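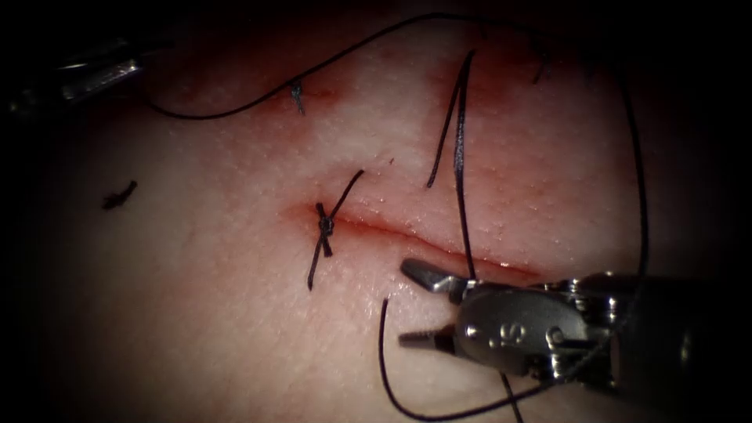 Interrupted stitch in black suture on a skin-like pad.

Home | Rails | Cases | Labels | Spares | Contact

Punder Wall Rail and Hanger Set

Manufacturer: Gurnside
Supplied by: Paredes

The Punder is a surface-mounted hanging rail for temporary exhibitions in galleries, schools and project spaces. It is sold as a complete set and can be taken down and refitted between shows. The rail profile is extruded aluminum with a matte white powder coat. Hangers are stainless cable with a crimped head that enters the rail at any point along its length. End caps are supplied, but the rail does not have to be opened at the ends to add or remove a hanger.

The rail is fixed through pre-drilled holes into solid masonry or into studs. Fixing into unsupported drywall is not approved, whatever anchor is used. On uneven plaster, pack behind the rail at the fixing points before final tightening. A rail that has been pulled into a hollow will pinch the hanger heads and they will not slide.

Rated load is 13 kg per hanger. For framed work wider than it is tall, use two hangers and set them at equal distances from the center line. The rating for the pair is not doubled in this case. Treat it as the single-hanger figure plus half, and weigh the work with its glazing and backing board in place.

Hooks are height-adjustable by a spring collet. Press the upper sleeve to release, move the hook, let go, then pull down firmly to seat it. A locking version is available for public areas without an attendant. It needs a key, packed with the set, and spare keys are ordered by set number from Paredes.

Set contents
Rail sections, 200 cm: 5
Cable hangers with collet hooks: 13
Rail joiners, end caps, wall screws
Hex key and drilling template

Compatibility

The current hangers also fit the older Murkar profile, although the Murkar end caps do not fit the Punder. Rails of the two types should not be joined in one run. The slot widths differ slightly and a loaded hanger can catch at the joint.

Care

Wipe the rail with a dry cloth. Solvent cleaners dull the coating and leave a mark that shows under raking light. Inspect each cable at every changeover, paying attention to the last part above the hook. Any cable with a broken strand is to be cut in two and thrown away. Replacement cables come in bags of 7.

Lead time is longer in December. Returns are accepted on unopened sets only. Rail sections cut to length at the customer's request cannot be returned.

Print this page | E-mail this page

Comments

Fadime Bayram: We have had the set up for over 7 changeovers in a student gallery. Rail is fine. The white end caps yellow a little next to a south window. Are they sold separately?

Paredes: Yes, under Spares. Quote the set number.

gridwall_k: Template holes are correct but the paper stretches if you tape it up damp. Measure as well.

M.T.: Does the locking hook take the same load as the standard one?

Paredes: Same rating.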